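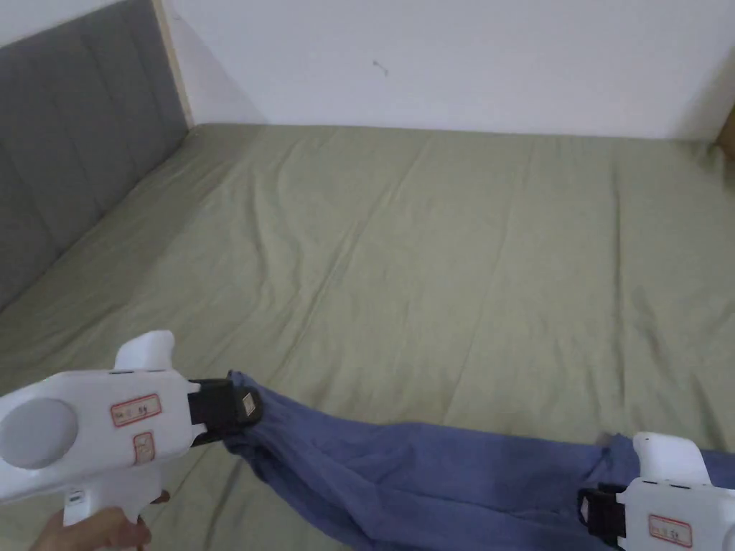
Ticket 3749
Site: Lurnia flat, bedroom station
Equipment: hand-held gripper pair, set 4
Reported by: Miklós Hegyi
Priority: medium (raised to high, see below)
Status: closed, follow-up open

Problem as reported
Right gripper does not let go when the trigger is released. Happens on the laundry tasks on the bed, mainly when the cloth is bunched and pulled tight between the two grippers. Jaw stays shut for a second or two, then opens all at once. Left gripper is fine. On the last run before I stopped, the jaw snapped open while I had my other hand near it and pinched the side of my finger. No broken skin. I've stopped using the set.

Reply, Dretgate support
Thanks Miklós. Priority changed to high on account of the finger. Please tag the set out and don't use it until this is sorted, even for tasks with no cloth. Can you tell us:
Does it stick with nothing in the jaw?
Does the trigger itself come back, or does it stay in as well?
Has anything been changed on the set lately?

Miklós Hegyi
Tagged out and in the case.
Empty jaw: opened and closed it by hand 20-odd times at the bench, no sticking.
Trigger comes back every time. It's only the jaw that lags, so the log shows the gripper open when it's still holding the cloth. That means the recordings are wrong as well.
Changes: new jaw pads went on both sides in August. Not sure who did the right one.

Dretgate support
The log reads the trigger position and not the jaw, so what you're seeing fits. Any run where the jaw lagged will have a bad open/close signal. Please give us the first run number where you noticed it.

Two things to check, with the gripper held down on the bench and fingers clear of the jaw:
1. Look at the return spring where it hooks over the pin. It should sit in the groove.
2. Close the jaw on a folded tea towel, let go of the trigger, and watch whether the slide moves straight or tips to one side.

Miklós Hegyi
First bad run is 277. I went back through the video and there's nothing before that.
Spring: sitting beside the groove on the right gripper, in the groove on the left.
Tea towel: slide tips toward the pad side and hangs up. Took four tries to get it to do it. Thin fabric didn't set it off at all.

Dretgate support
That's the fault. With the spring off its groove it pulls at an angle, and when the jaw is loaded the slide binds. It lets go when the load shifts, and that's the snap you felt. Most likely it was knocked out when the pad was changed. Don't push it back in, as the hook may have stretched. We're sending a new spring and pin from the Menon store.

Miklós Hegyi
Parts arrived, fitted both. The old hook was opened out a fair bit compared with the new one. Did the tea towel test 30 times, then the same with jeans. Opened straight away each time. Slide runs straight.

Dretgate support
Good. Set 4 can go back into use. Please keep the old spring, we'd like to measure it.

Data note
Runs from 277 up to the tag-out are marked "do not use" in Flillero. Earlier runs are not affected. The laundry tasks will need to be recorded again.

Follow-up (open)
Add the spring check to the pad change sheet. Check the other sets that had pads done in August.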